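Minutes of the Meeting of the Tiverness House Laundry Group
Held in the downstairs sitting room, 2022-01-09

The meeting got going a little behind time, as the kettle was slow and everybody wanted a hot drink first after walking over in the wind. The chair welcomed us all back after the holidays and gave a special welcome to the two new residents from the top floor, who had kindly brought shortbread.

Minutes of the last meeting. These were read and agreed, with one small correction – the drying rack that was given to us came from the Zerirthorpe house and was not bought by the group.

Matters arising. The shelf over the sink has been put back up and feels nice and solid. The lost sock basket was emptied before the holidays as agreed, and whatever was left went to the rag bag. The question of a lock for the detergent cupboard was raised again and, after some friendly back and forth, left alone again.

Bulky and fluffy items. This took up most of our time, and it was a good talk. Several people have winter fleeces, throws and bath mats waiting to be done, and there has been some confusion about what may go in the front loader and what ought to go to the Urkis laundry in town. It was agreed that anything soft and thick can be washed at home if the care label allows it, on the gentle cycle with cool water, and that it should go in without towels or jeans to rub against. Zippers are to be done up first and pockets checked. One member spoke at some length, and very usefully, about shaking a fleece out well before washing so that crumbs and dog hair do not end up in the rubber seal.
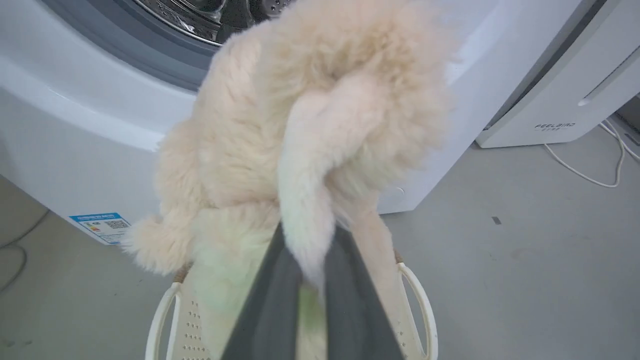

How full should the drum be when a thick fleece is being washed?
Half full at most, so that the pile has space to move and the rinse water can get all the way through it.

There was a further word about drying. Fleeces are to be laid flat over the rack in the back hall and turned once in the evening, and they should be kept well away from the heater. A soft brush will be left on the windowsill for lifting the pile afterward. Please put it back when you are done with it, as the last one went missing in September and was much missed by all of us.

Care of the machine. We were reminded to wipe the door seal after the last load of the day and to leave the door a little open overnight. The drawer had a good deal of old powder in it and has now been scrubbed. A monthly hot wash with the drum empty was agreed without any argument.

Supplies. We have 3 bottles of the mild detergent left and plenty of powder. The Teoh store has offered to deliver with the grocery order, and this was gratefully accepted. It was also agreed to buy 6 mesh bags for the smaller things, to be kept on the hook behind the door.

Any other business. The light in the back hall is flickering and will be reported. Thanks were given for the shortbread, and the recipe has been promised.

The next meeting will be in this same room, after supper, once the new mesh bags have come.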